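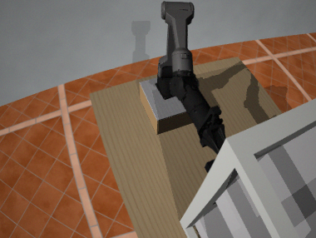

Noemi Haddad wrote to say that I was unfair to furnace operators last time, and that anybody who has had to explain a bad oxide thickness at six in the morning deserves a bit more sympathy. She's right, and I'm sorry! My quarrel was never with the people on shift. It's with our habit of trusting one dummy wafer at each end of the tube and calling the whole load good.

When I was at Tirklow we ran dry oxidation at 750 degrees for a thin pad layer, and the two end wafers agreed beautifully for months (I was rather proud of them). The middle of the boat was drifting all the while. Wendell Tran found it by putting six monitors through in August, against everyone's wishes, mine included.

Yes, monitors cost money, and yes, they take up slots that could hold product. But I'd still give up those slots on every qualification run, and I'd let the operators choose where the extra wafers go, as they know their own tubes far better than I ever did.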